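Top block of a three-cube stack keeps ending up crooked 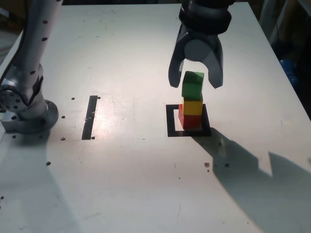 Moltus
Member, 37 posts

I'm stacking three colored cubes inside a black square on a white table, red at the bottom, then yellow, then green. Red and yellow line up fine. The green one usually ends up tilted and a bit off to one side. Is it the blocks or the way they get placed?

Barnanov
Regular, 143 posts

Check the yellow one first. Put it on a flat surface and press each corner – if it rocks, the face isn't true. Then swap green and yellow and stack again. If the tilt stays with the green block, replace it. If whatever is on top is crooked, look at the release. Both sides need to let go at the same time, with the block already resting on the one below.

Jodgate
New member

mine did that, wiped them all with a dry cloth and it got better

Hinrichs
Regular, 29 posts

Agree with Barnanov about swapping. Also put a level on the table near the square.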